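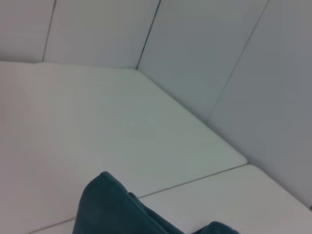 Wrist camera view of the work area in Cell 2, with a teal fabric item on the floor panels.

Progress report, soft goods handling cell
Prepared for: Medrano program office
Prepared by: Kamran Vahidi, cell lead, Senditz workshop
Date: 30 April 2021

Status

Cell 2 is back in service and running a full shift. The work covered by this report was the refit of the enclosure, the remounting of the wrist camera, and a new upkeep routine for the gripper. The first two are finished. The gripper routine is in use but the written version still needs one more pass before we hand it to the operators at Nedotero.

Spending is within the approved amount for the period. The only purchase outside the original list was a replacement cable for the wrist, which came out of the spares line.

Enclosure

The old floor was a single sheet that had lifted at one corner. The arm would come down for a low pick and stop on a force limit, and the operator had to clear the fault by hand. We took the sheet out and put in separate white floor panels, so one can be changed without stripping the whole cell. The walls are white panels as well, set at angles to each other around the work area.

One point is still open. Where two floor panels meet, the front edge of one sits slightly proud of its neighbor. Fabric lying across the seam can be picked without trouble, but the fingertips touch the raised edge if the approach is very low. For now we have raised the lowest allowed height in the pick program by 2 mm in that area. The permanent fix is to shim the lower panel, and that is planned for May.

The panels have a matte finish, which we asked for. The previous floor threw glare back into the camera and the segmentation lost the edge of dark items. Dark fabric now separates well from the background. The walls on the right side of the cell read darker than those on the left under the present lights. This has not affected picking, but we want to even it out before pale items go into the test set.

Wrist camera

The camera bracket had worked loose twice since the start of the year. Kamran replaced the two screws with longer ones, added thread locker, and marked each head with a paint line so that any movement shows at a glance. The cable now runs through a clip at the last joint instead of hanging free. It was rubbing on the joint cover before.

After the remount we redid the hand-eye calibration using the Minda routine. It took three attempts. The first two failed because the target board was not lying flat. The third result was inside our limit and has been checked at the start of every shift since then, with no redo needed.

Gripper upkeep

The operators now do the following at the start of each shift:

Wipe both fingertip pads with a lint-free cloth.
Open and close the gripper fully and listen for grinding.
Check the paint lines on the camera bracket.
Run the calibration check and write the result in the cell log.
Look along the floor seams for lint and loose threads and vacuum if needed.

The whole routine takes roughly 7 minutes. Pads are changed after 40 hours of running time, sooner if the surface looks glazed. We had been changing them only when picks started to slip, and by then an afternoon of data was usually spoiled.

Problems during the period

A fault in the wrist cable stopped the cell for 3 days. The break was inside the jacket near the connector and did not show until the cable was bent. We now keep a spare on the shelf.

The vacuum used for the floor seams is too wide to reach the back corner. A narrow nozzle has been ordered.

Next period

Shim the low floor panel and put the pick height back to its original setting.
Adjust the lights on the right side.
Finish the written upkeep routine and send it to Nedotero.
Start the pale fabric tests once the lighting is settled.

We do not need a change to the budget or the schedule. We would like a decision from the program office on whether Cell 1 should get the same floor, as the panel supplier needs the order before the end of May to hold the current price.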